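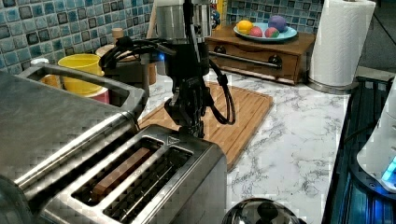

2018-12-06, toaster job, Zestthorpe shared kitchen

Good night on the Brabec arm! I moved the hover point over the toaster up by 4 mm and the wrist finally comes down straight instead of leaning in like it's trying to read the label. Fingers down, stop, wait. Lovely.

Speed: ran the descent at 1255 first, far too eager, then 1000, then 900. Staying at 900 for anything near the slots. It's slow but you can watch every bit of it, and I could watch it all day.

Cables are next. The bundles still make big loops out both sides of the wrist, and the one on the right hangs down next to the gripper, so I want it clipped higher before we try turning the wrist with toast in the fingers. Jakent clips are in the drawer under the bench (the small bag, the big ones slide).

Slice to practice on: left slot, always. The Sadel script only knows the left one so far. Right slot gets its own grip point in January, and then we can do two slices in one go!!

Still to do:
- soft pads for the fingertips, crust keeps flaking
- save tonight's hover point under a new name, don't write over the old one
- unplug the toaster before any hand tests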